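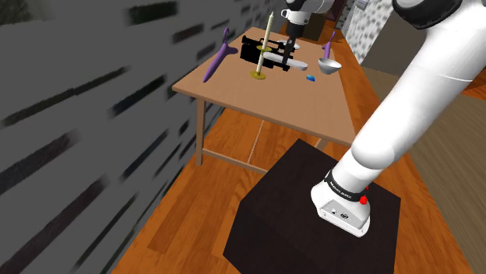
Ticket: label printer dropping jobs, dispatch bench, Lellska warehouse
Status: monitoring
Priority: high (was medium)

Issue as logged
Givis label printer takes the first few jobs then goes quiet. Queue shows "sent" but no label comes out. Power cycle brings it back for a bit. Started after the Irkerus update in November. Freight pickup is at 3 pm so pls don't leave it till the arvo.

8:10 am
Rang the bench. Two other printers on same switch are fine. Swapped the patch lead anyway, no change. Roll is seated properly, head cleaned.

8:35 am
Test batch of 20 labels from Irkerus. Stopped at 15. Same batch from a laptop over USB, all printed. So not the printer hardware — something on the network side or the driver.

9:05 am
Driver rolled back to the one from before the update. Still stalls, just later. Printer loses its address when it stalls, can't ping it. Comes good by itself if you wait long enough, which nobody on the bench was doing, fair enough.

9:40 am
Found the printer on DHCP. Was meant to be static, settings sheet says static. Factory reset at some stage? No note of one. Lease time on that range is 300 seconds, left over from when Chaudhary did the switch changeover. Printer isn't renewing cleanly, drops off, then picks up a new address and Irkerus keeps sending to the old one.

10:15 am
Done:
- static address set on the printer, outside the DHCP range
- port in Irkerus pointed at new address
- sleep mode off
- lease time on the range put back to default (checked with Chaudhary first, they had no objection)

10:30 am
Re-ran the batch. All out. Second batch, all out. Left it idle 60 minutes then sent one more.

11:35 am
Printed straight away. Bench has cleared the morning backlog, a few duplicates in there from people hitting reprint — they're binning those. Check the connote numbers before anything gets stuck on a carton.

Still to do
Update the settings sheet, it has teh old address. Check the returns printer is static as well, same model. Driver is still the older one, leave it alone until Givis reply re the new version. Will close after tomorrow's pickup if it's quiet.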